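Vik planner: common questions

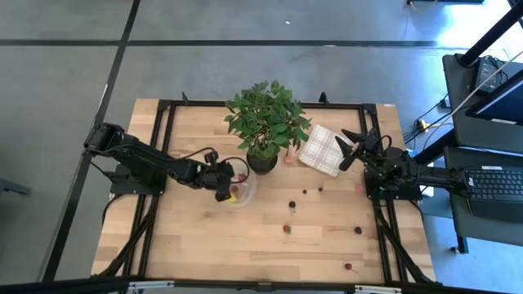
Does Vik plan for both arms together?
Yes. It makes one plan for the pair and checks it for collisions before either arm moves.

Why does planning stop after 500 ms?
That is the default limit. Raise plan_timeout in the settings file. We use 1,312 for crowded tables.

Can I replay a log without the arms?
Yes, in Ferar. Load the log and choose Dry run.

Who do I send bugs to?
Nhung Tôn. Please attach the log.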